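Arm trips out on overload when opening the bottom drawer

Simone Marinho
Posted in August, Home and Workshop Robots

Hello all, and thank you in advance for reading, as I do tend to go on a bit! My brother Cleiton and I are teaching a Kernine arm to open drawers at our unit in Hundville. The top two give us no bother, but on the bottom one it keeps stopping dead with fault 548, which the manual calls "side load" and says no more about.
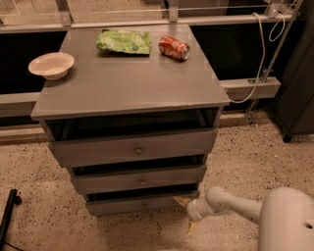
Fault 548 clears if I switch off and on again, but it comes back within a few tries, and I'm getting nervous about the wrist joint. I've tried slowing everything down and it made no odds. We start low, with the gripper down beside the bottom drawer, and the bowl, the drinks can and the green snack bag stay up on top because a later task needs them. Should I be moving those, or is it the approach?

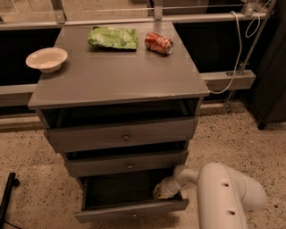 Gripper inside the bottom drawer, against its side

Ieuan Price
Lovely clear pictures, Simone. I'd leave the things on top alone, they aren't your trouble. What catches my eye is the gripper in the second one, over in the right half of the drawer and pressing on the side near the upper edge. Push a drawer sideways and it can bind on its runners, and then the arm goes on shoving until it trips. I had just the same with a bedside unit in Flellatcombe, and I'm afraid I cracked a runner before I twigged. Try working from the middle of the front, by the knob, and pulling straight towards you. Do have the stop button in your other hand while you test, and keep your fingers out of the drawer! I'd also pick up those yellowish scraps on the floor by the bottom drawer, just in case one gets dragged underneath.

Reinaldo Peixoto
mine did this, turned the force limit down and it was fine. cant remember what to

Kelly Xavier
Please don't raise the limit to get past it, whatever you do. Check the drawer by hand first with the arm powered off, and if it sticks for you it will stick for the robot too. Rub a bit of candle wax along the runners if they're wooden. If you still get 548 with an easy drawer, ask Kernine about the wrist before running it again.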